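We use cookies to remember your settings and count visits. Accept / Manage preferences

Bench gallery: the Sutach planner meets a PC
By Ntombi Shezi, November

Sutach is our motion planner and the layer of tooling around it. For most of its life it moved boxes between other boxes, a job with few surprises and excellent demo videos. Then Hatem Hajji suggested we point it at desktop computers, which are also boxes, and the surprises arrived together.

Most of this gallery is software, so be warned that the captions do more work than the pictures. Amr Sqalli wrote the planner, Shaimaa Ouali looks after perception, and I maintain the tooling, meaning I'm the person who gets messaged when the logs fill the disk.

The case is modeled as a shell with keep-out volumes inside it. Rigid parts get a proper collision mesh. Cables get a fat, pessimistic tube, and the planner treats each one like a sleeping dog. Hicham El Sherbiny once set the tube radius to zero to see what would happen to planning time. Planning time was superb.

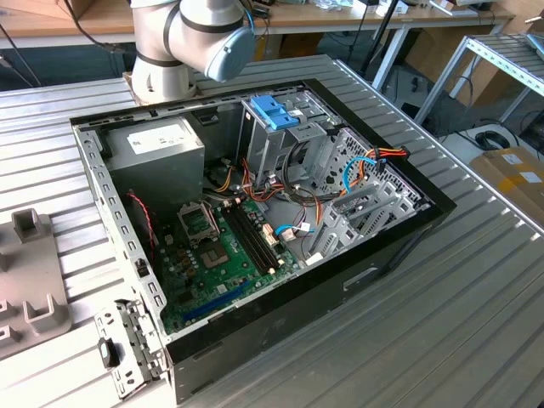
Case on its side, arm over the top edge, CPU socket open and empty. The two black memory slots run diagonally, so any code that assumes the board is square to the table gets found out early.

Shaimaa's pose estimator fits the board first and the case second. We had it the other way around until the summer, on the theory that the bigger thing is easier to find. It is, but a small angle error at the case turns into a large one at the socket, and sockets are not forgiving. Fitting the board first costs us 50 milliseconds and has ended a long argument.

Shiny metal is still the main enemy. Drive cages with small holes come back from the depth pipeline looking like soup, so we mask them out and fall back on the mesh. Shaimaa calls this sensor fusion. Amr calls it giving up with confidence.

On the planning side, each request samples 300 candidate approaches and throws most of them away before running the full collision check. The survivors are scored on clearance, joint travel and a term called "vibe" in the config file. It penalizes wrist flips. I've asked for it to be renamed and have been told that this would break Wakumley, our replay tool, which reads the field by name.

Wakumley now holds roughly 3,000 recorded plans, 866 of them tagged as failures. The tag "other" is by far the most popular. Sorting that out is my job for the winter, along with moving the config loader off Bouazza, which was meant to be temporary and has its own mascot.

Last updated: November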